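Turura Desk Set: data card and house rules

Maintainer: Hamish Urquhart
Card last edited 12th June
Status: usable, with complaints

What this is

460 recordings of people using hand-held grippers at a shared desk with a perforated divider. Each recording comes with the wrist-view video, the jaw opening and a pose track. The set goes with the Olvera loader, version 19. Older loaders will read it and get the timestamps wrong without telling you.

I wrote the rules below after reading the Flesby good practice guide twice. It's a tidy guide. It has 11 pages on consent forms and half a page on where to put your cables, and I have my doubts about that balance. Where we depart from it I say so.

Rules for the desk

1. Two operators may share a desk if each can see the other's gripper. Flesby asks for a marked line between them. We tried tape in May and people reached over it all day, so the line is gone from our rules.

2. Cables are part of the workspace. Log any cable that crosses into reach, including the ones hanging off the grippers. "Cable-managed" is a phrase I've stopped believing in.

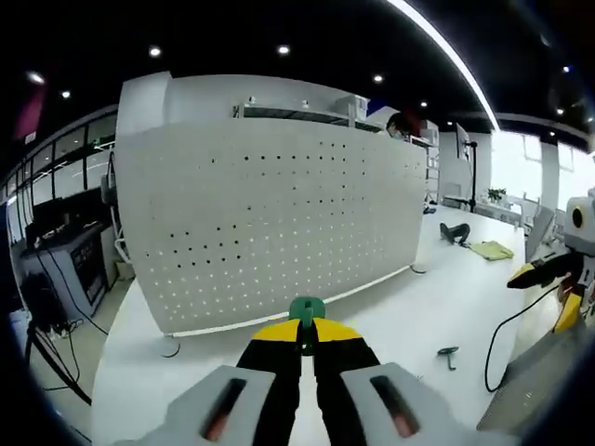 3. Don't tidy between takes. A desk that gets reset to the same state every time makes a set that looks great in a table of results and falls over in anyone else's office. If something has been left on the top, leave it there and note it.

4. Stop when someone walks in close. Stop means jaws open, gripper down, recording ended. Carrying on and trimming later is how we got the mess in batch 153.

5. Faces are blurred before release. A mask doesn't count as blurring, whatever the Parbridge checklist implies, and neither does being half hidden by a hand or a shelf. Run the blur pass, then have a person look at the output. Most of the misses I've found were people in the background who had nothing to do with the task.

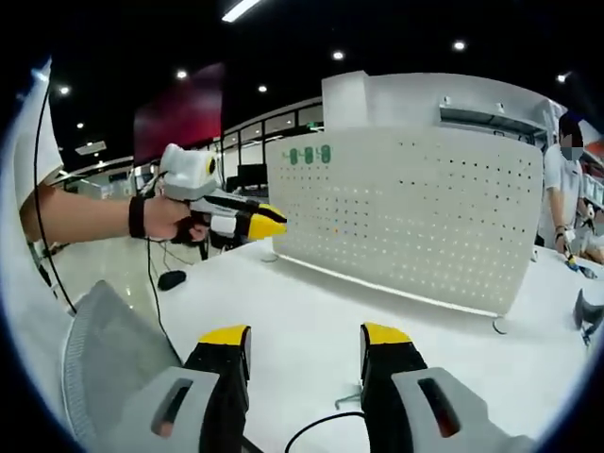
Can I say my project follows Flesby if I use this set?
Only for the parts you did yourself. Our recordings skip the marked line and use a different stop rule, so the most you can say is that the data was collected under the Turura house rules. Link to this card and let readers decide.

Labels

Each recording has one task label and a free-text note. The label was picked by the operator straight after the take. The note was written by whoever felt like writing one, and the quality shows. Treat labels as a claim by a tired person — good enough for sorting, not good enough for scoring.

There's a "success" field. I'd ignore it. Operators used it to mean anything from "the task was finished" to "I didn't drop it", and the guide we were meant to be following doesn't define it either.

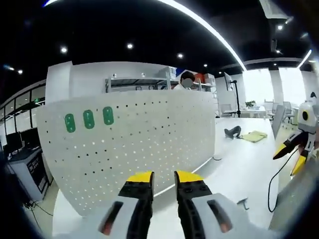 Object names are the other weak spot. Flesby wants a fixed list agreed before the first take, which assumes you know what will end up on the desk. Our rule is to name a thing only as far as the video supports it. The green ovals on the divider go in as "green peg, oval", and the yellow cloth lying flat on the table is "cloth, yellow". The black thing next to it could be a crumpled cloth or a shoe, so its entry is "black object, unclear" and it stays that way. Please don't send corrections based on what you reckon it must be.

Known problems

- Strong daylight from the windows washes out parts of some recordings. No fix planned.
- Pose tracks drift when the view is mostly divider. A regular grid of holes gives the tracker plenty to confuse.
- Lens vignette is left in. Crop it yourself if it bothers you, but say that you did.

Changes

Changes to the rules go through an issue on the tracker, with at least one recording attached that shows the problem. "The standard says so" will be read and probably closed. I'm happy to be shown wrong by footage.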